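An afternoon with the Estard, and the man who wants it in your kitchen

I'd been in Rerkville for all of ten minutes before Darmawan Wuisan had me talking about dishwashers.

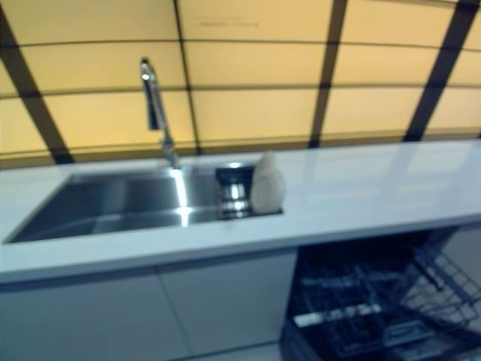 He does this to everyone, I'm told. "Which way round do you put your forks?" he asked, before I'd got my coat off. Handles down, I said. He looked pleased. "Good, you'll annoy half my customers!"

Darmawan runs the household side of Skunix, and what he's selling is the Estard, a robot you hire by the month to do the washing up. Well, the loading and unloading, mostly. You keep your own dishwasher and your own plates, and Skunix sends someone to spend a morning teaching it where things live. After that it gets on with it (that's the pitch, anyway).

I wanted to know why he'd started with dishes, of all things. Floors seem easier. "Floors are done," he said. "Everybody's got a little disc going round under the sofa. But ask people what they argue about at home and it's the dishwasher, every time. Who loads it, who loads it wrong, who walks past it when it's finished."

The hard part, he says, is the racks. A person glances at a row of tines and sees where a plate goes. The Estard has to work it out from thin grey wire in a dark box, and shiny things confuse it. "Steel is horrible for us. You've got a sink and a tap and they're all throwing light about, and the robot thinks there's an edge where there isn't one. We had 3 weeks last winter when it was scared of its own reflection. I mean it just stopped dead and waited."

So how good is it now? He was more straightforward about this than I expected. Plates and bowls are fine. Mugs are fine as long as the handles aren't daft. Wine glasses it will do if you've paid for the softer grip, and he'd rather you didn't ask it to do your gran's. Roasting tins go on the side for a human. By his own count it puts away 80 pieces on a charge, which would see off a big Sunday lunch in my house with a bit left over for the tea things.

It isn't quick, mind you. I asked how long a full load takes and he laughed. "Longer than you. But you're not doing it, are you? You're watching telly."

The kitchen software came from a small outfit called Mihăilă, which Skunix took on two years ago, and Darmawan gets properly excited about it. The bit he loves is that you can correct the thing out loud. Tell it the big bowls go at the back and it'll remember, and it'll read your rule back to you so you can change your mind. I like that a lot! My worry was what happens when two people in one house give it different rules, and he pulled a face. "It follows whoever spoke last. We're working on that one."

Then there's the money. The deposit is £1000, refundable, and you can hand the whole lot back after the first 2 months if you don't get on. He wouldn't be drawn on whether the monthly rate will come down, though he did say there's a cheaper version planned without the softer grip. October, if the parts turn up.

I asked if he's got one at home. He has, and his wife still rearranges the top rack after it's finished.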